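5 min read
July, late
by Mared Prydderch

Up since before six. Couldn't sleep for thinking about the decreases, which is a ridiculous thing to lie awake over but there it is. Coffee, blanket, hook, got four rows in before the light was any good and then had to rip two of them because I'd been working in the wrong loop. Back loop only, Mared. It says it at the top of your own notes.

So. The Vindport shawl. Where I am: done with the first border, into the mesh section, and the thing is already eating yarn faster than I planned. I'm on the second cone of Closon, the gray-green. Weighed what's left on the kitchen scale. 368 grams. The mesh ought to be light but the shell rows are greedy, every shell is five trebles and then the picot on top, and I wrote them in every fourth row because it looked pretty on the swatch. Swatch was the size of a coaster. Of course it looked pretty.

Options. Drop the picots, go to a smaller shell, or buy more. Fiachra says buy more. Fiachra always says buy more. Shop still has the color but not the same lot, and I've been burned on that before, the Idano cardigan with the one darker sleeve that I still wear only under a coat. Could put the new lot in the edging so it reads as on purpose. Will think.

Later, about eleven. Decided: shells every sixth row from here on. Tried it over the width of the work and it's better, more air, drapes nicer off the hand. The changeover does show a little if you go looking. Wrote it down properly this time so I dont lose it:

Mesh row: ch 4, skip 1, dc in next, (ch 1, skip 1, dc in next) across.
Shell row: ch 3, (skip 2, 5 tr in next, skip 2, sc in next) across, end on a half shell if the count is off.
Picot only on the center tr. Not on the half shells. They flop.

Stitch count for the final row, if I keep increasing both ends the way I have been, comes out at 1,539 with the edging. Did it twice on paper, same answer both times. That is a lot of edging. That is weeks of edging. I had this idea I'd be done for the fair and I think I need to let go of that and enter the baby blanket, which is finished and blocked and sitting in a bag doing nothing.

Hook trouble too. The Iwasaki one I like, the one with the soft grip, has a rough place just under the head and it's catching the yarn. Every third stitch a little fuzz. Took the fine emery board to it, then wax paper. Better. Not perfect. Switched to the old steel one for an hour and my tension went so tight I could hardly get back in on the next row, so back to the Iwasaki, fuzz and all.

Fiachra came by at lunch with her bag of squares. She is joining as she goes and has got herself in a tangle with the corners, three chains on some and two on others, so half the blanket lies flat and half of it ruffles. We laid it out on my floor. Pretty, though. Rust, cream, a blue I wanted to steal. I told her redo the 2 chain corners and leave the rest, she said she'd rather redo the people who complain about it. Showed me the flat join where you take the hook out and pull the loop through from the front. I've been doing it the slow way for years. Years! Practiced on a scrap till I had it.

She wants us both to teach the beginners' evening at the library in the fall. I said maybe. I like beginners but I go too fast, and then somebody is holding a chain so tight you could play a tune on it and I've already moved on to turning. If we do it: big hook, pale yarn, nothing fuzzy. Chain and single crochet and nothing else the first night. A dishcloth. Everybody can use a dishcloth.

Afternoon, too warm to have a shawl in my lap so small stuff instead. Bottle cozies for the craft table, worked from the base up.

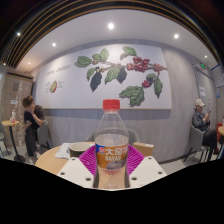
The cozy pattern needs a proper shoulder, that was the thing wrong with the last batch, they were straight tubes and slid around. Start at the bottom, flat circle, then no increases up the body, then decrease gradually once you're past the label. Going by the Dayao bottle, the clear part widens in a cone from the neck down to a round body, so the top wants to be a cone too, not a sudden gather. Try 2 sc tog evenly every other round and then a drawstring below the cap. Might do one in orange with a red tie to go with the label and the cap, cheerful, good for using up scraps. And leave the bottom snug, as it goes in a bit under the label.

Evening. One cozy done, a second started, drawstring too short on the first. Chain a longer one. Wrists sore. Did the stretches, mostly.

Tomorrow: mesh rows, at least six. Find the good scissors. Ring the shop about the dye lot before they sell it all. Look for the baby blanket lable, the little sewn one, I know I bought a strip of them. Fiachra's got my blocking pins, get them back.

Recent entries
Blocking the baby blanket (and the bath mat, by accident)
The Idano cardigan: one dark sleeve
Treble or double treble, trying both
Yarn I should not have bought in June
Vindport shawl, first border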